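打印本页 | 发送邮件
阅读时间:14分钟

Eder 双臂工位设备采购碰头会纪要

2023年1月1日
到会:Oluwaseun Onyeka、Damilola Danladi、Ekaette Akinola、Ekene Bashir、Lorraine Rewi
记录:Lorraine Rewi

先说一声,这次的纪要我写得有点长,因为上回我写得太短,结果 Damilola 拿着那半页纸去问报价,线缆买错了型号,大家都怪我(怪得也有道理)。所以这回谁说了什么、为什么这么说,我尽量都记下来,嫌长的人直接翻到最后看待办。

会是从上次的尾巴接着开的。十月份那次我们定了三件事:夹爪备件要有一套在架子上,托盘要补,线要重新理。三件里只有托盘算是动了,Ekaette 去问了 Brenlow,拿回来一张报价单,另外两件原封不动搬到今天。Oluwaseun 说没关系,正好放在一起算,省得一笔一笔去找财务签字。

一、今年到底要买什么,先把范围划清楚

Oluwaseun 开场就讲,他不想再看到那种什么都往里塞的采购单。去年那张单子上连椅子都有!他的意思是今年这笔钱只花在工位本身:手臂、夹爪、相机、线、托盘、台面上摆的东西。软件的钱另外走,人的钱更不在这里谈。

Ekene 问,那 Uzor 那边的第二个工位算不算。这个问题我们去年就绕过好几次了。Oluwaseun 的回答是,Uzor 的工位可以写进规划,但不写进这次的采购,除非有哪样东西两边一起买能便宜。我把这句话加粗记在本子上了,因为后面讨论的时候至少有两回大家又绕到这里来。

然后是双臂还是单臂。Damilola 提过一个想法,说 Uzor 那边先上一只手臂,等场地稳定了再加另一只,前期的压力会小很多。Ekaette 不太同意,她觉得我们现在的任务都是按两只手臂安排的,左边管一片,右边管一片,中间那块谁方便谁去。要是 Uzor 只有一只,任务得重写,录下来的数据也没法和这边的放一起用,钱是省了,活多出来一倍。

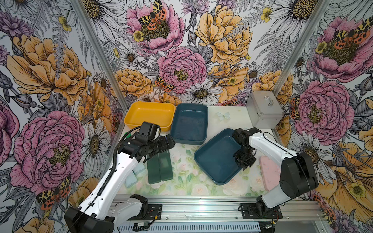
Ekene Bashir 接过话来说,单臂他也不赞成,不过理由不一样。他管维护,最怕的就是两个地方用两种配置,备件要备两份,说明书要写两份,出了毛病连照着另一边比对都做不到。他宁可 Uzor 晚半年开工,也要一次装齐两只手臂,导轨、底板、线的走法统统照抄这边。他还补了一句,照抄之前这边得先像个样子,所以钱先花在这边。

这么一说 Damilola 就松口了。她说她本来也只是想看看账面上好不好看,既然后面的活会多出来,那就算了。

定下来:Uzor 按双臂配置规划,时间不定;本次采购只管 Eder 这边的工位。

二、夹爪备件

这是今天讨论得最久的一项,茶都续了两回。

Vemico 的报价是整套夹爪组件1098元,含手指、腕部电机和安装件,不含相机支架。Damilola 之前问过能不能只买手指,对方说可以拆开卖,但是单价没有给死,要看数量。她的感觉是对方更愿意卖整套。我问她感觉从哪儿来的,她说对方三封邮件里有两封都在介绍整套的好处,哈哈,好吧。

Ekene 认为至少要买一套整的。他的逻辑是这样:手指坏了可以自己想办法顶几天,腕部电机坏了就只能停。停工的时候人还在那里坐着,排好的任务也全部往后推,这个代价比一套备件高得多。他希望架子上随时有一套可以直接换上去的,换下来的那套慢慢修,修好了再放回架子,循环着用。

Oluwaseun 追问,左右两边的夹爪能不能通用。Ekene 说组件本身通用,装上去以后要重新标定,这一步省不了。标定的时间他没有写在维护手册里,Oluwaseun 让他补上,还说以后凡是"换上去就能用"这种话,后面都得注明换上去之后还要做什么。

交货期也有点烦人。Vemico 说最多六周,Ekaette 听了就叹气,说上一回他们讲的比这还短,最后照样拖。Oluwaseun 的处理办法是把下单时间往前提,这一项不等整张单子批完,单独先走。我觉得这个安排挺好,前提是财务肯收两张单子。Damilola 说她去讲。

至于手指要不要自己打印,讨论了一会儿没有结论。赞成的是 Ekene,他说现在这种手指靠近根部有三角形的镂空,形状不复杂,打出来改一改就能试。反对的是 Ekaette,她担心打印件和原厂件混着用,录出来的东西前后不一致,以后谁来查哪一段用的是哪种手指?要查也不是查不出来,就是烦。最后说好先不打印,等备件到了、有余力了再谈。

定下来:整套夹爪组件买一套,单独下单;单独买手指的价格 Damilola 继续问,问到了发给大家看;打印手指暂缓。

三、台面、桌布和零碎物件

这一节本来不在议程上,是我硬加进去的。我整理物件清单整理了好几个晚上,满肚子话要说。

我们花在手臂上的心思很多,花在台面上的心思太少。台面上摆的东西看着便宜,一件几块钱十几块钱,可是换得勤,找起来也费劲。同一款盒子隔几个月再去买,颜色就换了,或者干脆没有了。我的建议是凡是常用的物件,看到有货就多备一份,收在柜子里贴好标签。钱不多,可是能少跑很多趟。

还有清洁。桌布上有小颗粒,有污渍,文具盒的盖子上蹭得灰灰黑黑的,这些从手腕上的相机看过去特别清楚,比站在旁边用眼睛看清楚多了。Ekaette 说要不要干脆把弄脏的全换成新的,我说先别急,到底是换新还是擦干净,得先问问用数据的人想要哪一种。也许人家就喜欢有点旧的呢。

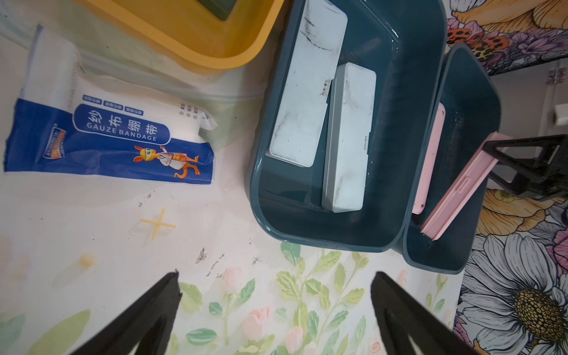

Lorraine Rewi

接着写零碎物件。我提的办法是设一笔小额的物件费,不用每次都走审批,买完了拿小票来报。Oluwaseun 一听"不用审批"四个字眉毛就抬起来了。他倒不是不信任谁,是去年有过一回类似的安排,到年底小票对不上,他在那儿贴了一下午。于是我们改成这样:物件费单独列一行,由我管,每个月底我交一张表,表上写清楚买了什么、放在哪个柜子、替换的是哪一件。超出的部分照常审批。我同意了,反正表我本来就在做。

Damilola 问表里要不要放照片。我说要,同一款文具盒光写"白色文具盒"没有用,过两个月谁也想不起来是带锁扣的还是不带锁扣的。还有那种很小的东西,比如黄色的十字形塑料小件,落在桌布上很容易就忘了收,清单上更得有它的位置。Ekaette 说小件最好统一用一个带盖的盒子装,每天收工的时候对一遍,她愿意写收工的步骤。太好了,我正愁没人写。

软塑料包装的问题也提了一下。透明的、皱皱的塑料膜会反光,Ekene 问是不是应该从物件清单里拿掉。Ekaette 马上反对,她说家里和店里到处都是这种东西,全拿掉就太干净了,手臂以后碰到真的反而不会处理。她说得挺有道理,我站她这边。最后的说法是保留,但要在清单里做个标记,将来要筛的人自己筛。

纱布绷带这类带印刷包装的,我建议一次买够,同一批次的图案才会一致。大家都没意见。

桌布要不要备一块替换的,Oluwaseun 问了价钱,我当场没答上来,记到待办里了。桌布和小垫子是两回事,报的时候要分开写,上次就是混在一起写,弄得他以为我们要买两块一模一样的。

定下来:物件费单列一行,我管,月底交表;Ekaette 写收工步骤;反光的软包装保留并做标记;桌布和垫子分开询价。

四、托盘

总算轮到一个有现成报价的了。

Brenlow 给的价是一组托盘121元,黄色、深青色都有货,大小可以混搭。Ekaette 把报价单念了一遍,念到运费的时候停了一下,说运费另算,要看我们跟不跟别的东西一起发。Damilola 立刻说那就跟型材配件一起发,反正型材配件也是找他们买。

我的疑问是颜色。我们一直用黄色和深青色的,任务说明里也是这么写的:"放进黄色托盘","放进大的深青色托盘"。如果新买的颜色差一点点,说明还好改,麻烦的是混在一起以后看着别扭。Ekaette 说她可以先要一个样品来比。Oluwaseun 问样品要不要钱,她说没问,先开口要再说。

还有尺寸。深青色的有大有小,任务说明里只用"大的""小的"来区分,两个离得近的时候还好懂,换一个摆法有人就会问到底哪个是大的。Ekene 主张在托盘底下贴编号,正面看不到,拿起来就能查。这个主意我喜欢,而且不花钱(标签纸柜子里一大卷)。 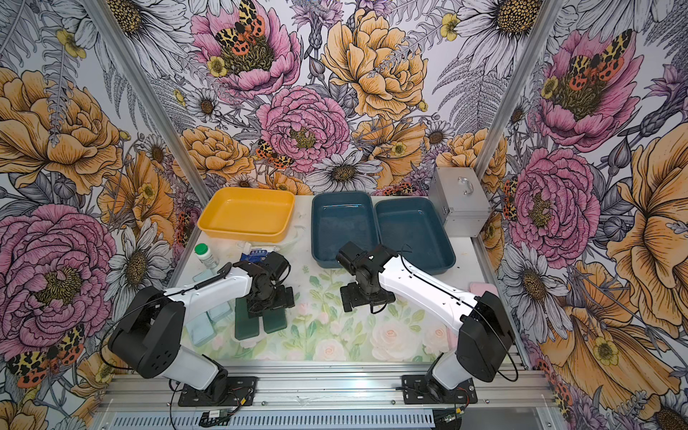 工位后排:黄色托盘在左,旁边是两个深青色托盘,右后角放着铝箱。

托盘里面的灰也说了两句。深色的盘底落一点浅色的灰就很显眼,Ekaette 写收工步骤的时候会把擦托盘加进去。用什么布擦她还要试,上一种布掉毛,越擦越多,大家都记得。

Ekene 又提起海绵。淡蓝色的那种我们备得够用,粉色的少。他想要再厚一点的,说夹爪去夹薄的和夹厚的,手指张开的幅度差得远,多一种厚度就多一种练习。这笔钱走物件费就可以了,我已经记在我的表上。

有一点要写清楚,免得以后又吵:托盘算设备还是算物件?Oluwaseun 说算设备,走采购单,因为它们在任务说明里有名字。按照这个标准,铝箱也算设备,海绵算物件。我觉得这个标准有点好笑,可是确实好用,就这么定了。

Damilola 接着问,按这个标准,以后谁往任务说明里加一个新名字,谁就等于多要了一件设备?Oluwaseun 想了想说对,所以改任务说明之前要先跟他打个招呼。Ekaette 说那她以后写任务说明要写得很小心了。

定下来:托盘先买一组,等样品比过颜色再下单;托盘底部贴编号,Ekene 负责;托盘与铝箱列为设备。

五、线缆和相机

线。唉,线。

十月份说要理,到今天还没理,这个责任一半在我,因为我一直说等停工的时候再弄,可是从来没有停工。Ekene 这次带了方案来:手臂上面那段保留现在的走法,底板旁边松着的那一段换成带固定座的,导轨下面的小电路板和接线加一个罩子。他要的材料打成一个包,Vemico 那边有一种现成的线缆套件,一套230元,他算过够这边用。

Oluwaseun 问能不能买便宜的散件自己配。Ekene 说能,他也算过,散件加起来是便宜一点点,可是接头要自己压,压坏几个就不便宜了。而且套件的线长是配好的,Uzor 那边将来可以直接照着买。这就是一开始说的"两边一起买能便宜"的那种情况吗?Damilola 问了对方,单买一套和买两套价钱一样,所以不算。那就只买这边的。

罩子的事 Ekaette 有点顾虑。她怕罩子盖上以后散热不好,也怕要查接线的时候还得先拆罩子。Ekene 说罩子留一面开口就行,他会先用硬纸板做一个样子放上去试试,大家看了没意见再订。我说硬纸板的那个请务必写上"样品"两个字,不然它会在那里待三年。

相机这块分成两部分,固定的和手腕上的。固定的那个大家都没有抱怨,暂时不动。手腕上的,Ekaette 说夹爪上方那个小相机模块的支架螺丝要定期拧一下,松了之后角度会慢慢偏,一天两天看不出来,攒久了就很明显。她希望买一个备用的相机模块,连支架一起。价钱 Damilola 没有问到,先列一行空着,问到了再填。Oluwaseun 说空着的行不能超过一行,所以其他人想要的东西请先去问价再来说。

然后有一段关于光线的讨论,我没有全记下来,大意是大托盘那种光滑的内壁会反白光,从上面的相机看有一块是亮的。Ekene 认为可以加柔光板,Ekaette 认为不用管,Damilola 认为先试试把灯挪一挪,挪灯不花钱。当然选不花钱的那个。如果挪了以后两边的画面差别太大,下次会再谈柔光板。

还有备份硬盘,有人提了一嘴,Oluwaseun 说那是软件那边的钱,不谈。

定下来:线缆套件买一套;罩子先做纸板样;相机模块及支架列入采购单,价格待填;灯先挪,柔光板不买。

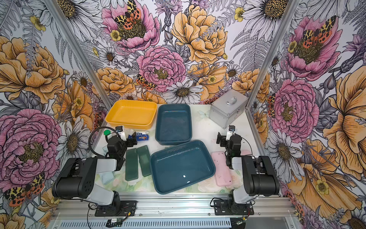
六、先后顺序和付款

钱的总数 Oluwaseun 还没有从上面拿到准信,所以今天只排顺序,不排总额。大家轮流讲了自己觉得最急的一项,讲完发现分歧没有我想的那么大。

排在最前面的是夹爪组件,理由前面写过了,交货慢,断了就得停。第二是线缆套件,它便宜,而且拖得最久,Ekene 说再拖下去他就自己掏钱买了(Oluwaseun 说不可以,报销规定不允许先自掏腰包再补单,请大家也都注意一下)。第三是托盘,要等样品。第四是相机模块,要等报价。物件费跟这几项不冲突,从批下来那天开始算。

我问过要不要给每一项都写一个"如果钱不够先砍谁"。Damilola 觉得现在写这个太早,写上去等于告诉别人这一项可以砍。Oluwaseun 觉得可以写,但写在他自己的本子里,不放进单子。行吧,那我这里也不写。

付款方式上,Vemico 要求先付一部分定金,Brenlow 可以货到再付。定金这件事财务以前卡过,卡的是合同抬头写得跟系统里的名称差了一个字。Damilola 这回会先把抬头发给财务看过再签。她还想问一下两家能不能都开成同一种发票,方便她对账,这个没有人反对,反正也轮不到我们同意。

收货也要改一改。以前箱子到了就堆在门口,谁看见谁拆,拆了也没有人登记。今后由 Ekene 统一拆箱,拆的时候对照单子,缺件当天就发邮件给供应商。要是他不在,箱子可以等,别替他拆。这句话是 Ekene 让我原样写进来的,语气也是他的。

验收的标准今天只谈了夹爪:装上去,标定,跑一遍平时的取放任务,左右两边各跑一遍,没有异常才算收下。其他几项下次再写。Ekaette 建议每次验收用同一套物件、同一种摆法,这样这回和下回可以放在一起比。摆法由她来画一张图,贴在工位旁边。

七、Uzor 的规划,先写几句放着

这部分没有决定,只是把大家的想法收在一起,省得下次又从头说。

场地方面,Uzor 那间屋子的桌子高度跟这边不同,导轨装上去以后手臂能够到的范围会变。Ekene 想过去量一次,顺便看看墙面能不能装立柱。背景板也要考虑,这边是后面和左右两面都有,那边靠窗的一侧也许只能做活动的。Ekaette 希望那边的花样能换一种,两边看起来不同才有意思,Oluwaseun 说好看不好看他不管,价钱差不多就行。

人手方面,那边目前还没有固定的人,Damilola 说招人的事情等场地定了再动。我个人觉得应该反过来,先有人,这个人自己参与装机,以后出了问题他才知道去哪里找。这是我的意见,不是会上的决定,写在这里供大家拍砖。

设备方面,双臂、导轨、夹爪、相机全部照抄这边的最终版本。"最终版本"四个字 Ekene 特别强调,意思是等线理好了、罩子装上了、托盘编号贴完了再抄。

待办

Damilola Danladi:夹爪组件单独下单,先跟财务确认可以分两张单子;继续问单买手指的价格;问备用相机模块和支架的价格;合同抬头送财务核对;把托盘和型材配件并到一起发货。

Ekaette Akinola:向 Brenlow 要托盘样品,比对颜色;写收工步骤,包括小件清点和擦托盘;画验收用的物件摆放图。

Ekene Bashir:下线缆套件的订单需求;做罩子的纸板样品(写上"样品"!);托盘底部贴编号;在维护手册里补上换夹爪之后的标定时间;约时间去 Uzor 量尺寸。

Oluwaseun Onyeka:去问今年的总额;把设备与物件的划分标准写成一段话发给大家。

Lorraine Rewi:桌布和垫子分开询价;建物件费的月底表格,附照片;常用物件各备一份,柜子贴标签;挪灯那天在旁边帮忙看画面。

下次会的时间等总额出来再约。纪要有写错的地方请直接回邮件给我,别在走廊里跟我讲,我会忘。

相关内容
十月设备碰头会纪要
Eder 工位维护手册(更新中)
Uzor 场地初步想法
物件清单与柜子编号
供应商联络表:Brenlow、Vemico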